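# Borkeck Defense Posture Corpus

Version 8, August 2018. Maintained by the Pronberg text group. 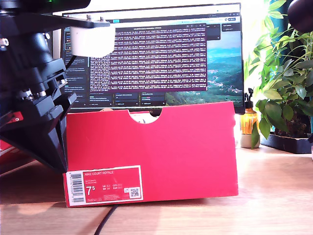 The corpus collects public statements on defense and border security made in three regional assemblies between 2001 and 2017. Each record is one statement, with its speaker role, session and topic codes. Topic codes follow the Kettunen scheme — one main code and up to three minor ones. Codes are short on purpose, and a reader needs the codebook to use them. A shoebox label works the same way: the one on the red Nike box gives "COURT ROYALE", a large size number and smaller conversions for UK, EUR and CM, and each figure means something only next to its own scale. Threat scores in this corpus should be read likewise, always together with the `scale` field.

## Contents

- `statements.csv` — 4000 records, UTF-8, comma-separated
- `codebook.csv` — 80 topic codes with short definitions
- `double_coded.csv` — 220 records coded by two readers
- `CHANGES.txt`

## Main fields

| Field | Type | Notes |
|---|---|---|
| `id` | string | stable across versions |
| `assembly` | string | short name |
| `role` | string | member, minister or guest |
| `topic_main` | integer | see codebook |
| `threat` | integer | blank if not scored |
| `scale` | string | `A` (0 to 4) or `B` (0 to 10) |

Do not average `threat` across scales. The old Trovitside records use scale B and were not rescored.

## Known problems

- Translated statements lose some hedging. Check the `translated` flag before comparing tone.
- Closed sessions are missing. Gaps in the session numbers are expected.
- Codes for conscription and reserve training overlap in older records.
- Long speeches were split at topic changes, so a speech may span several rows. Join on `speech_id`.

## Updates

The next version is planned for November and will add budget debates. Record IDs will not change. Send corrections with the record ID and the page number of the printed minutes.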